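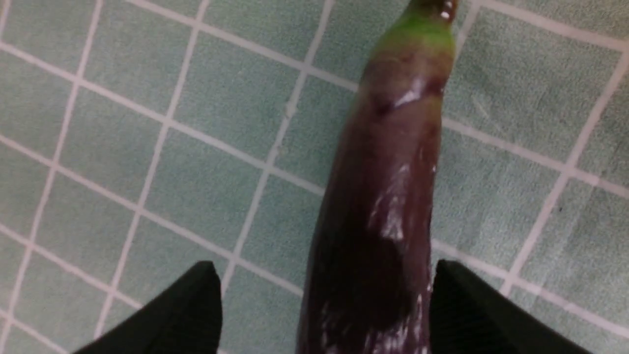 My aunt Lutfa left me the allotment, the shed on the allotment, and a feud with a man called Rastogi, in that order of usefulness.

I didn't know about the feud until I'd been going up there for a fortnight. I'd got the padlock off (bolt cutters, don't ask) and I was sitting on an upturned crate eating a cheese roll, feeling very rural, when a head in a brown wool hat came up over the hedge.

"You're not Lutfa Weerasinghe," it said.

I said no, I was her niece, and that Lutfa had died in the autumn. The hat came off. He had a great deal of white hair under it, all flattened on one side. He stood there such a long time that I offered him the other half of the roll, and he took it! Ate it without a word, put the hat back on and said, "She owes me a marrow."

Well. I went through the shed properly after that. Lutfa kept everything in biscuit tins, and in the third tin down, under a lot of string, there was a notebook with TRULLWOOD SHOW on the front in her big square capitals. I took it home on the bus and read it with my coat still on.

She and Rastogi had been entering the same classes for years. Longest bean, heaviest marrow, best plate of aubergines under glass. She'd written down every result and then, underneath, what she thought of it. "R. second. Sulked by the tea urn." "R. first. Judge needs his eyes seen to." One page just said "Dusitz seed!!!" with the pencil gone right through the paper, and I still don't know what that was about, though I have asked.

The marrow was near the back. From what I could piece together, the night before the show one year something had got at hers, slugs or a fox or a boy, and she'd gone through the gap in the hedge in the dark and helped herself to one of his. She'd won with it. She'd beaten him with his own marrow, and he'd shaken her hand in front of everybody, and she'd written: "He knows. Said nothing. Unbearable."

I laughed so much I missed my stop and had to walk back from Fletel Road in the rain.

After that there were no more rude remarks, only results, his and hers, and then in the last few years little bits of other things. "R. has a cough." "R. lent me the good fork." "R. says plant them closer, he's wrong, did it anyway." She never mentioned him to me, not once, and I had Sunday dinner with that woman most weeks of my life.

So on Monday, January 8, 2018 I took the day off work and went up there with the notebook in a carrier bag and a marrow in another. You try buying a marrow in January. I'd been to every greengrocer in town and ended up paying a silly price for one that looked as if it had already had a hard life. It was bitterly cold, the water butt was frozen solid, and there he was in his hat, doing something to a row of leeks.

I passed the marrow over the hedge. I'd rehearsed a speech but it went clean out of my head, so I just said, "This is from Lutfa."

He turned it over. He knocked on it with a knuckle. He held it up to his ear, I swear, like a man buying a clock.

"Hers were never this bad," he said.

Then he went into his shed and was gone so long that I thought I'd upset him, and I was halfway through deciding whether to climb over when he came out again with a fork. Old thing, ash handle, worn to a shine where the hands go. He pushed it through the gap at the bottom of the hedge, and I saw there was a proper groove in the ground there, as if plenty of things had gone back and forth that way.

"I'll want that back," he said. "And don't plant anything till I've looked at your soil."

I told him Lutfa's notebook said he planted everything too close.

"What notebook?" said Rastogi.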